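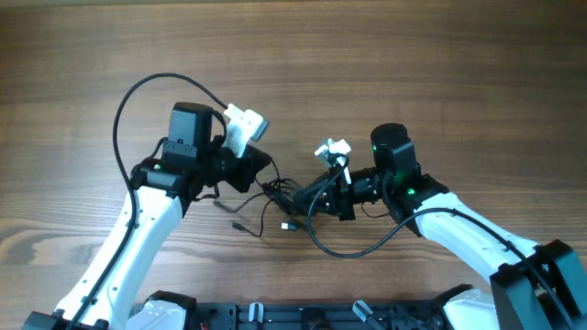 Two arms over a brown tabletop

The Last Tin

Gittins ordered 200 licorice drops and got horehound.

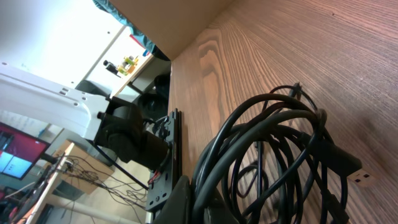

Ulises Cárdenas, fiction contributor

He called Trellitz, the wholesaler. The woman there said horehound sold fine in Clorkmont.

"Not to kids," he said.

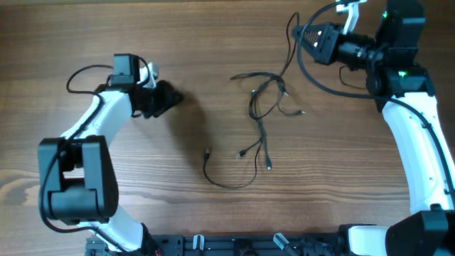 Black cables on the wood

He put 11 in a jar by the register and ate four himself. 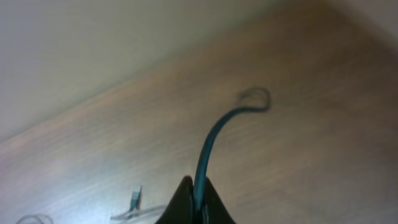
CLORKMONT, September

The jar was empty by noon. Gittins called Trellitz again and asked what a second tin would cost.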